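Statier: claimed first film shows in the Bodura district

README and data card
Last edited Apr 17, 2022

What this is

A single table of claims that a film was shown in a given place for the first time. Every row is a claim somebody made in print, on a plaque, on a postcard or in a town brochure. A row does not mean the show took place. Please read that twice if you plan to draw a map, as every map I have seen made from lists of this kind turns "somebody said so" into a dot, and dots look very sure of themselves.

There are 367 rows in the present file. They cover the years from the first travelling shows up to the start of the First World War. They come from 40 sources, and a handful of those sources supply far too many of the rows.

Where it came from

The starting point was the old Zusto list, which went round as a spreadsheet for years and has been quoted as if it were an archive. It is a decent piece of typing. Its weakness is that the "source" column often holds the name of another list. I followed those back where I could. In many cases the trail ended at the Janevski album, a bound set of postcards and handbills with captions added in a much later hand. The captions give dates. The cards mostly don't.

I have kept the Zusto rows, marked as such, and added what I could read for myself in the local papers. Where I found the same story told about two towns, both rows are in. One of them may be true. I wouldn't bet on it.

Files

statier_claims.csv -- the main table, one claim per row
statier_sources.csv -- the sources, with a short note on each
statier_places.csv -- old and new place names, with spellings
changes.txt -- what was altered and when

Text is UTF-8. Fields are split by commas, and any field with a comma in it is in double quotes. If your spreadsheet turns "3-4" into a date, it has done it to me as well. Import the day column as text.

Main columns

claim_id: a number that never changes, even if the row is later withdrawn
place_id: points to statier_places.csv
date_claimed: as given in the source, word for word
date_earliest, date_latest: my reading of the above
venue: inn, fairground, school hall, riding hall and so on, as the source has it
device_named: what the source calls the machine
source_id: points to statier_sources.csv
written_when: how long after the event the claim was set down, in bands
grade: A to E, explained below
note: free text, sometimes cross

On device_named

Use this column with care. Writers of the time used whatever word was on the poster, and showmen put on the poster whatever word was selling that season. A magic lantern with a moving slide could be billed as living pictures. A peep-show cabinet with room for one pair of eyes could be billed as a theatre. I have copied the words and left the meaning alone. Anybody who sorts by this column and announces that one maker's machine reached the district first is reading adverts.

Grades

A -- a notice printed before the show and a report printed after it, in different papers
B -- one of the two
C -- a dated private letter, bill or licence
D -- written down later by somebody who says they were there
E -- everything else, including plaques

Just 19 rows have an A. More than half have an E. People have told me the scale is harsh on plaques. Plaques have no footnotes.

Known problems

The November fairs cause most of the trouble. Travelling showmen went from town to town on the same route each autumn, and a paper would often copy the notice from the town before without changing the day. Seven rows rest on copied notices of that sort. They have been dropped from B to E, and the note field says why.
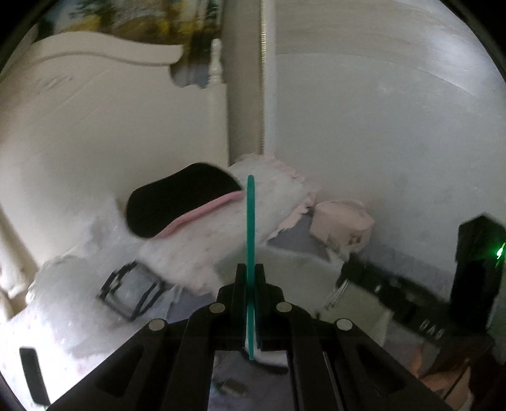 Zusto objected to this when the draft went round, saying that a copied notice is still a notice, that the printer must have had some reason to think the show was coming, and that by my rule half the theatre history of the district would have to be thrown out as well.

Perhaps it would. I'd answer that a printer with a column to fill does not need a reason. Still, the point about theatre is fair, and I have left the old grade in a separate column, grade_before, so that anyone who sides with Zusto can put things back with one formula. I haven't changed my mind.

Place names are a lesser nuisance. Several villages changed name more than once, and two pairs of villages share a name. Where the source doesn't say which is meant, place_id is left blank. Earlier lists guessed, and always in favour of the larger village.

Then there is the missing paper. The weekly that would settle most of the quarrels about Bodura town survives with gaps, and the gaps fall where you would least like them. The absence of a report in a missing issue proves nothing in either direction. I have seen it used both ways, once in the same article.

What not to use it for

Working out who "invented" anything. No row touches on that, and the quarrel over who was first to build a camera or a projector belongs elsewhere.

Audience size. Some sources give numbers. They are showmen's numbers and I left them out of the table.

Anniversaries. If your town has an E and a jubilee coming up, please don't cite this file as backing.

Possible uses

Tracing how a story travels from one brochure to the next, which it does quite well. Comparing how early and late sources describe the same evening. Finding which papers are worth a second look. A careful person could probably get fair routes for the travelling shows out of the A, B and C rows, though there are not many of them and they cluster along the railway, where the papers were.

Corrections

Send a scan or a shelf mark. "It is well known locally" will be filed under E with the rest. If a correction is accepted, the old row stays in with status set to withdrawn and a new row is added with its own number.

Licence and citing

The table may be copied and changed freely as long as the grade column goes with it. Cite it as Statier, with the date of the version you used. The Janevski captions are quoted in the note field in short extracts only. The cards themselves are not included, and I don't have better copies to lend.

To do

Check the licence books for the riding hall.
Split the "school hall" venues, which are at least two buildings.
Decide what to do with the row that is dated before the machine it names was on sale. It has an E. It may need an F.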